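About Getow
Who we are
Getow is a contract packing and light assembly company in Starnport. We pack, sort, label and repair goods for other firms, mostly household items, small frames, trays and boxed sets. The company has 58 employees on two shifts. The main hall is on the ground floor. Goods-in and the workshop share the annex on the yard side.
Florian Baumgartner runs the company. Nadja Rainer heads operations and is the contact for new work. Damian Prantl is responsible for automation and maintenance.
What we do
Customers send us goods in bulk and receive them ready for sale. A typical order includes inspection, cleaning, pairing of parts, inserting printed matter, boxing and palletizing. Orders range from single pallets to standing contracts. At present we handle 837 article numbers, of which 255 move every week. The rest come in at irregular intervals, and that mix determines how we automate.
Fixed machinery pays off for us in only a few places: the carton erector, the stretch wrapper and the two label applicators. Everything else is done at tables, by hand or with a robot arm working next to the person.
Automation at the tables
Work on the tables began in the old Fenley line, where the repeat rate was highest. The first cell placed items into trays and did nothing else. It was slow, and the trays had to be aligned to a stop. The present cells need no stop. They find the tray by camera and correct for its position.
Placing motions are no longer programmed point by point. An employee performs the task with a hand-held gripper, and the recorded motions are used to train the cell. Daiane Barbosa, who packed by hand for us before she moved to the automation group, plans these sessions. A new task is recorded 350 times before the first trial on the arm. Recordings are made on ordinary work tables under ordinary hall lighting — the same conditions the cell will meet later.

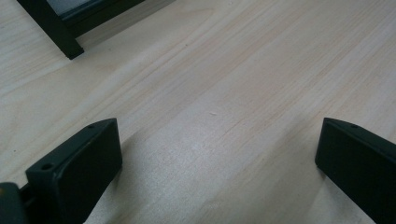
Recording is paid working time and is entered on the shift plan like any other station. A session lasts 90 minutes at most, followed by a change of task. Employees may decline recording work. Those who do it receive the same hourly rate as machine setters for the hours concerned.
What has changed for employees
The job of tray filler no longer exists at Getow as a separate position. The people who held it now work as cell attendants, in inspection or in goods-in. A cell attendant looks after two cells, clears faults, changes gripper fingers and decides when a batch goes back to manual packing. Training for the position takes six weeks and ends with a practical test.
Repetitive reaching has gone down at the placing stations. Standing time has not, and walking distances have gone up. We responded with shorter rotations and with seating at the inspection tables. Noise in the main hall is slightly higher than before, mainly from the compressed air supply. Relocating the compressor to the annex is planned for April.
Some tasks remain manual. These include soft packaging, anything with loose cords, and mixed returns. The cells also have difficulty with glossy surfaces, and items of this kind are checked individually before a cell is assigned.
Output per employee is recorded by batch, never by person. Camera data from the cells is used for training and fault analysis. It is not used for assessing performance, and this is set out in the works agreement that Veronika Hubmann negotiated for the employee side. The agreement can be read at the shift office.
Sites
Starnport: administration, main hall, workshop, goods-in.
Gidey: storage and dispatch. No automated cells are in operation in Gidey.
Visits and inquiries
Customers can view the cells in operation on Thursday from 2 p.m. Safety shoes are required in the hall and can be borrowed at reception. For inquiries about new articles, please send two samples of each item together with the intended packaging to Nadja Rainer in Starnport. We test whether an article can be placed by a cell and report the result with the quotation. Samples are returned on request.
Job openings for cell attendants and machine setters are posted at reception and on the careers page. Previous experience with robots is not required.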